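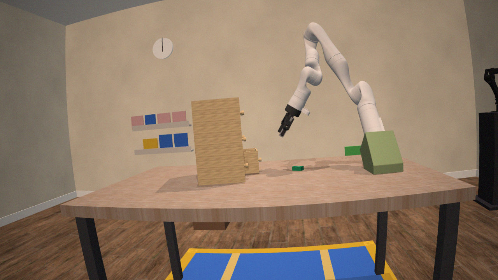

Unden simulation station for robot arms, with visit to the demonstration room

Unden is a complete station for learning and testing the work of a robot arm in a simulated room. It is delivered by Murnum as one desk with computer, two screens and a hand controller, and the Bukby software is already installed. The customer connects the power and the network, and the station is ready for the first user.

You can order the station directly from us, but we recommend to see it first. The next open day is on 23 Jun 2020. Further dates in July are given by telephone or e-mail.

What you see during the visit

The demonstration is led by Vlasta Vidmar, who has written most of the room models in Bukby. It begins with the drawer task. In the simulated room there is a small piece of wooden furniture with drawers, a green block and a white arm with a black gripper. The task is to bring the block into the open drawer. It sounds like a small thing, but it contains a large part of what a user must learn: approach from above, opening of the fingers, grip, lifting, moving over the edge of the drawer and letting go at a low height.

First Vlasta makes the task by hand control, slowly, and she speaks about each movement. After this the same task is run from a saved program. On the second screen the joint angles and the opening of the gripper are shown as curves. Visitors may ask to stop the program at any moment and to continue it from the same point.

In the second part the visitors drive the arm. Each person has the controller for seven minutes. Previous experience is not necessary, and it is allowed to knock things over. The room is set back to the start position with one key.

The demonstration takes place in groups of up to four persons, so please register also when you come alone. One visit is free of charge. Coffee and water are in the room, parking is behind the building (enter by the second gate, the first one is for deliveries).

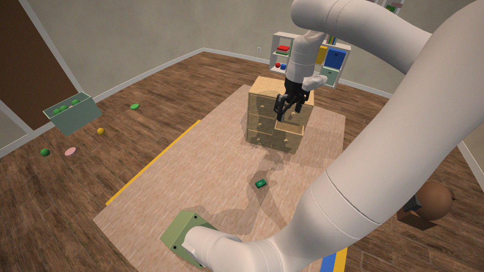
Can we bring our own task to the demonstration?
Please send us a drawing or a simple 3D file of your parts before the visit, and we will put them in the room instead of the green block. Very thin or soft parts, for example cable and textile, are not possible in the present version.

What is delivered

Desk with adjustable height, light grey
Computer with Bukby installed
Two screens on a common holder
Hand controller with cable, and one spare cable
Samir room library on the computer
Printed manual in English, and the same manual as a file

The Samir library contains the rooms which are used at the open day and some simpler ones for the first lessons. All objects in a room can be moved, made heavier or lighter, or taken away. Friction of the gripper fingers can be changed too. We advise to leave this value as it is until the user is comfortable with the controller.

Point of view

Every room can be looked at from several places. A view from the side helps when you judge the height of the gripper, and a view from above helps when you place it over the drawer. The arm itself can hide a part of the work, as it does also with a real machine, and the user must then change the view or move the elbow. Schools have told us that this point takes more practice than the grip itself.

Licence and support

With the station you receive a licence for Bukby without time limit. Corrections to the software are included for two years. After that you can continue to use the last version which you have received, or buy the new one at a reduced price. Support is by e-mail and telephone, in English and Slovenian.

If you are not satisfied you can return the station within 30 days from delivery. Please keep the original box of the screens, without it we can not take them back. The customer pays the transport for the return.

Training after purchase

One training day at your address is included in the price. Usually Vlasta comes herself. She needs a room with a normal table, a network connection and a light wall or a projector screen. A second day can be ordered at any time and the content is agreed with you beforehand. Many customers choose for it the writing of own programs, or the building of a new room from their own drawings.

Registration for the open day

Write to us with your name, the name of your company or school, the number of persons and the preferred time (morning or afternoon). If you want to drive the arm with the left hand, please mention it, we then prepare the other controller. You receive a confirmation with the address and a short plan of the way from the station.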